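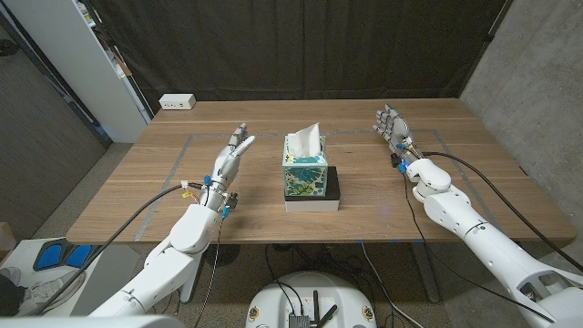

Page last modified: April, version 2

4. Does a printed carton make a tissue feel softer?

The claim that decoration changes how soft a paper product feels has been repeated in trade reports for long enough that it is now cited as background. We went looking for the evidence and found less than we expected. Most of the reports lead back to a single source, the Grimia survey, in which 2,636 shoppers rated household paper goods on a seven-point scale after handling them in a store. The survey was paid for by Barbier, a carton printer. That doesn't make the data wrong, but it should have made later authors more careful than they were.

Our first objection is to the design. Shoppers in the Grimia survey picked the product they wanted to rate. People who already liked a brand were free to choose it, and the brands with printed cartons were also the more expensive ones. Price, habit and paper grade all moved together with decoration, and the published tables give no way to pull them apart. The authors report that they "controlled for price" but used three broad bands, the top one of which held nearly every decorated product.

Our second objection is to the coding of the cartons. Each was entered as plain or decorated by one coder, with no second reading.
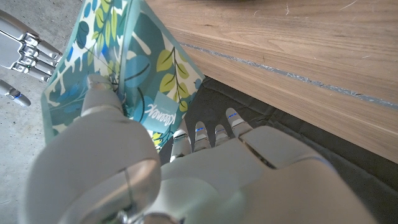 Carton decoration is hard to code with a yes or a no, and the trouble begins with ordinary cases. A carton with a colored band and a brand name was entered as plain in one part of the Grimia file and as decorated in another. We therefore recoded the material under four headings: unprinted, geometric, botanical and pictorial. A box with leaves in teal and green, as in Figure 3, goes under botanical without much argument. Stripes that might be stems, or dots that might be berries, were argued over at length, and we are not fully satisfied with where some of them ended up.

Once the recoded file was limited to shoppers who had handled the same grade of paper, 717 ratings were left. In that group the gap between botanical and unprinted cartons shrank to a size we wouldn't want to build anything on. It also changed direction when we dropped the ratings gathered at the Grostovton store, where the decorated products had been stacked at the front on a discount table. We can't say whether the discount raised the ratings. We can say that the headline result depends on one store.

Sonivari has since run a blind test with 1,000 participants and describes it as a confirmation. We disagree. Participants touched the tissue without seeing the carton and were shown the carton afterward, then asked whether they wished to revise their score. A question of that kind invites revision.

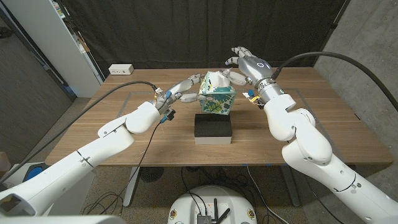
Should packaging studies stop using softness ratings altogether?

Softness ratings are still worth collecting, provided the carton is assigned at random and the paper inside is the same for everyone. None of the studies reviewed in this section met both conditions.

Until one does, we would treat the effect as unproven, and we leave it out of the model in Section 5.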